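**Review: Kundgate cell rules pack, for humanoid arms in domestic test kitchens**

The Kundgate pack is a set of written rules for running a two-handed robot at a kitchen sink. It comes as a 60-page binder and 3 laminated wall cards. We used it from January on the plate-handling task at Yimyam, with Prasert Wiriya as operator and me keeping the log. The log now stands at 1,117 entries.

Section one covers the work surface. It asks for a fixed rack position, one item on the rack at the start, and both hands open before any reach. The wording is clear and can be checked by eye - a point where the older Flokum sheet was weak.

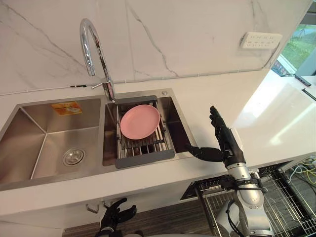

*Plate task at the double sink: one plate on the rack, right hand beside it with fingers extended.*

Section two, on power and water, is less good. It sets a minimum distance between sockets and the basin but does not say whether to measure from the rim or the tap. It also treats a lead along the back wall and cables under the counter as one case. We wrote a local rule for each.

Section three deals with stopping. The operator must have the stop control in hand before the arm is enabled, and a second person may call a stop without giving a reason. Keep this rule as written.

The plate rules assume a flat, rigid item. Bowls are given two lines and cutlery none. The index is poor.

Recommended for single-item tasks, with sections one and three adopted in full. For mixed loads, wait for the Fivach supplement.

Fongchan Jitpraphai
September 2, 2024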